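Dark patches on a butcher-block table top, sand or leave alone?

Posted in Furniture and Floors

Gwendolyn Esposito
I have a large butcher-block table in pale wood, made of long strips glued side by side. It came with the workroom when I took over the lease in Bridton in May. There are darker patches and stains on it running the same way as the strips. I don't know what finish is on it, if any.
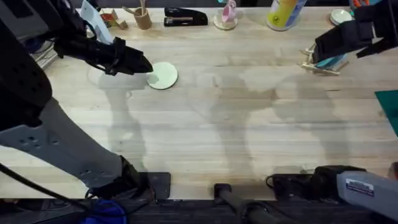
I mostly use it for sorting parts and small assembly work, no food. I have tried dish soap and warm water twice and the patches stayed as they were. I own a small orbital sander but have only used it on shelves. Would you sand the whole top or only the dark places? I'd like to keep the cost under 50 dollars. I also need to know if one coaster is enough for a mug or if the heat will mark the wood after I refinish it.

Desmond Wojcik
Sand it all. If you only do the spots you get dips and you will feel them.

Rafferty Brannigan
Find out what the finish is before you sand. Put a few drops of water on a corner and wait 7 minutes. If the water beads up, there is a film or a good coat of oil. If it soaks in and the wood goes dark, the top is close to bare and that is probably how the stains got in.

Also check whether what you have is a stain at all. Strips in these tops are cut from different boards and they never match. Mine goes from nearly white to a warm tan, and I spent an afternoon scrubbing a strip that was simply darker wood. Look at whether the color stops dead at a seam. A spill will usually run across seams, but a board's own color won't.
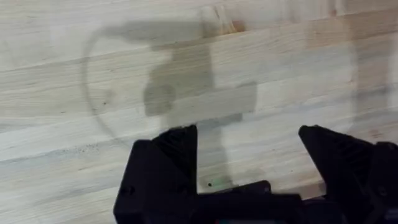 For real stains, start by hand with 120 grit along the length of the strips, then go to 175 or whatever your store has close to it (180 is the usual one). Vacuum, wipe with a barely damp rag, let it dry overnight. Then 3 thin coats of hardwax oil, with a day between coats. I used a can from Tetlow and had a third of it left over. With the paper it came in under your budget.

A coaster is fine for a mug. I would not set a hot pan on it with any finish.

Gwendolyn Esposito
Thanks. The water soaked right in. I'll start with the hand sanding at one end and see how far down the marks go.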